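Notebook -- small containers, December

Morning, bench by the window

Started on the little containers today, the ones that have been rattling around in the bottom drawer since we moved over from Stelside. Imtiaz wants a layout for the new drawer inserts before we order any more of them, and I said I'd sort out which shapes like sitting next to each other. Easy job, I thought! I'd gone through two coffees before I'd even settled on where the long ones go.

First go was to keep colours together, pinks with pinks and so on. It looks lovely but it's a pain in a drawer, as the tall ones end up in front and you can't see past them. So I've gone to flat things at the back and bottles on their sides near the front, where you can grab them. 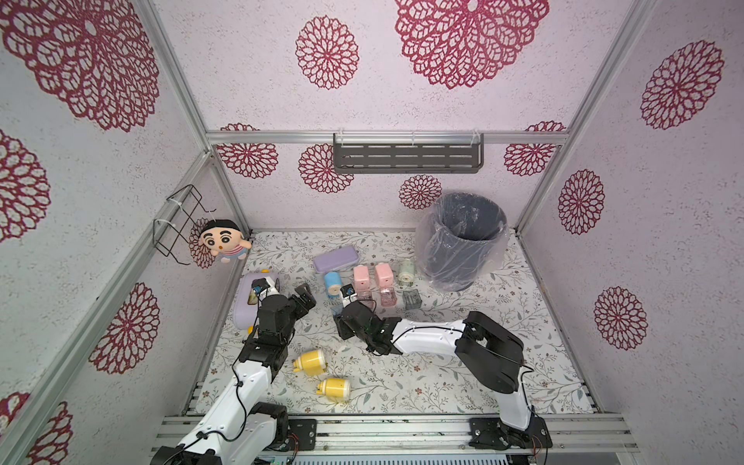 Fit and sizes

The lavender lidded one lying flat at the back is the greedy one -- it needs a slot 98 mm deep on the Skultia insert, and the shallow trays won't take it. The two pink ones with white lids can share a slot side by side. I'd like the yellow ones with the nozzles to get a ridge between them so they don't roll (Dalva's idea, and a good one). Small cups can go wherever there's a gap.

Labels: tried the grey Pumon tape on a spare lid and it lifted at the corners after nine minutes under the lamp. Will try the matte stuff.

Still to do
- ask Imtiaz if the mint-green one counts as a tall or a medium
- price up to 13 inserts
- find the other lid, again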